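Bench Hand, Desktop Refurbishing (part time)
Boiko Computer Reuse, Tristonbridge
Posted 2021-04-01

We take in desktop computers that offices have finished with, open them up, and either make them worth having again or strip them for parts. We need one more person at the bench, 20 hours a week, spread over whichever mornings or afternoons you can manage. The shop is on the Alldale side of Tristonbridge, up one flight of stairs, past the bike rack that has never held a bike.

If you have been picturing a sleek laboratory, please adjust the picture. We have long tables, good lights, a great many screwdrivers and a radio that gets two stations, one of them on purpose. The work is mostly older office desktops, Dells above all, and after a month you will find your way around the inside of one faster than you can find your own car keys.

What you'll be doing

Opening the case and having a proper look before touching anything. Blowing out the dust, which in some offices has been accumulating since the carpet went in. Pulling the hard drive, tagging it and putting it in the locked cabinet for wiping. Checking the memory, reseating it, and adding more when the parts shelf allows. Taking the processor out, cleaning off the old thermal paste and putting it back the same way around it came out. Looking over the board for swollen capacitors and bent pins. Writing it all down on the job sheet in handwriting that another human being can read. 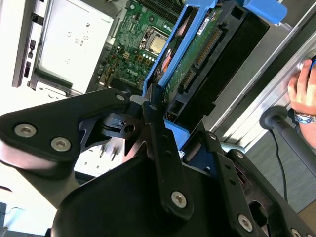 Most of that can be taught, and we will teach it. You'll spend the first two weeks next to somebody who has done it a few hundred times and has opinions about which caddies come out easily. After that you get your own stretch of table and your own tray of screws. Guard the tray. We are decent people here, but a matching set of case screws does things to a person.

We have a contract starting now with the Jillside school district for 372 refurbished desktops, to be delivered by October. At the time of writing 156 of them are done and on the shelf. You can do the subtraction yourself, and if you enjoyed doing it, keep reading.

Who we're looking for

Somebody patient, with steady hands, who can do a small fiddly thing carefully and then do it again after lunch. You don't need a certificate. You don't need to have built a gaming machine with lights in it, though we won't hold it against you. It helps if you have taken something apart at home and put it back together with no pieces left over. One piece left over is fine if you can tell us what it was.

You should be able to lift a desktop tower from the floor to the table many times in a shift. You should also be comfortable saying "I think I broke it" out loud. A jar by the door collects a dollar for every time someone says "it was like that when I got it." There is $100 in it at the moment, and it will be spent on lunch.

What you get

Hourly pay, discussed on the phone before you spend bus fare on us. Paid training. Gloves, wrist straps and tools supplied. First refusal on retired machines at parts price. Coffee, which we describe as available.

How to apply

Send us a short note saying what hours you can work and the last thing you fixed, or tried to. No cover letter, please. We had one last year that used the word "synergy" and it upset the radio. If you'd sooner come in, ring the Boiko bell at the street door and wait, as it takes a minute to put down a motherboard properly and come down the stairs.

We'll ask you to spend an hour at the bench as a trial, and that hour is paid whether or not you take the job. Wear something with sleeves that stay out of the way.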